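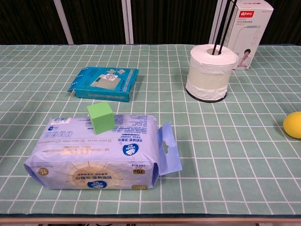
The Sero is a grid-pattern tablecloth for everyday tables: kitchen tables, craft tables, the desk in the spare room that ends up holding everything. It is printed with a plain grid of thin lines and has no border or center motif, so it looks the same from whichever side you sit. The color shown is Mint, a pale green with white lines. It is light enough that small things stay easy to find on it, whether that is a bright green foam cube, a pack of tissues or towels or a roll of white paper left standing on its end. Darker items such as the teal-blue box show up well too.

Sero is made for Urudach and sold through our own store and a small number of home goods shops. The pattern was drawn by Lleucu Penry, who wanted a grid that would pass for plain from across a room and still be useful up close.

Size and fit

Width: 127 cm
Length: 200 cm

Measure your table before you order. Add the drop you want to both sides of the width and both ends of the length. If the result is larger than the sizes above, this cloth will cover the top but will hang shorter than you planned. A short drop is often better on a work table, where a long edge gets caught on knees and chair arms.

The cloth is hemmed on all sides. If you want it smaller, it can be cut and hemmed again by hand or on a home sewing machine. Cut along one of the grid lines and you won't need to mark it first. We can't take back a cloth that has been cut.

Finishes

You can order Sero in two finishes. The pattern and size are the same in both.

Plain cotton, 200 g per square meter. Soft, folds small, goes in the washing machine. It will soak up a spill, so it suits people who don't mind washing it often.

Coated cotton. The same base cloth with a clear wipe-clean layer on top. It is stiffer out of the packet and takes a day or two to lie flat. Choose this one for children, paint, glue or a table where people eat three times a day.

Colors

There are 4 colors: Mint, Sand, Slate and Rose. All of them have white lines. Colors vary slightly from one print run to the next. If you are buying two cloths to go side by side, put them in the same order and we will send them from the same run.

Care

Plain cotton: machine wash warm with similar colors. Do not bleach. Tumble dry low or hang to dry. Iron on the back while still slightly damp. Expect a little shrinkage in the first wash - we allow for this when we cut, and the size above is the size after washing.

Coated cotton: wipe with a damp cloth and mild soap. Do not machine wash, tumble dry or iron. Store it rolled. If it has been folded and the creases bother you, lay it on the table in a warm room overnight.

Neither finish is heatproof. Use a trivet or a thick mat under pans and teapots. Ballpoint ink and permanent marker will stain both, and so will turmeric.

On the grid

We get asked whether the grid can be used for measuring. It can't. The lines are decorative, and the cloth gives a little when you pull it. They are handy for keeping things straight, such as place settings or pieces of a sewing pattern, but use a ruler for anything that has to be exact.

Customer notes

"I have the coated one in Slate on my workbench. Stiff for the first couple of days as it says. Fine since then. Glue peels off if you let it dry." - Przemysław Czarnecka

"Nice color, a bit cooler than I expected from the website. I kept it. The hem is neat." - Ismail Radwan

"Bought plain, should have bought coated. We have toddlers. The cloth itself is good and it has washed well." - Bijan Bagheri

Ordering and returns

Cloths are sent folded (plain) or rolled in a tube (coated). The tube does not fit through most mail slots, so please give an address where someone can take it in. Unused cloths can be returned in their original wrapping.

Shops and cafes ordering in quantity should write to Houshang Khosravi in trade sales. He can also send fabric swatches in all colors and both finishes.

Goes with: Shehu napkins, Pullus seat pads

Page last updated May 9, 2021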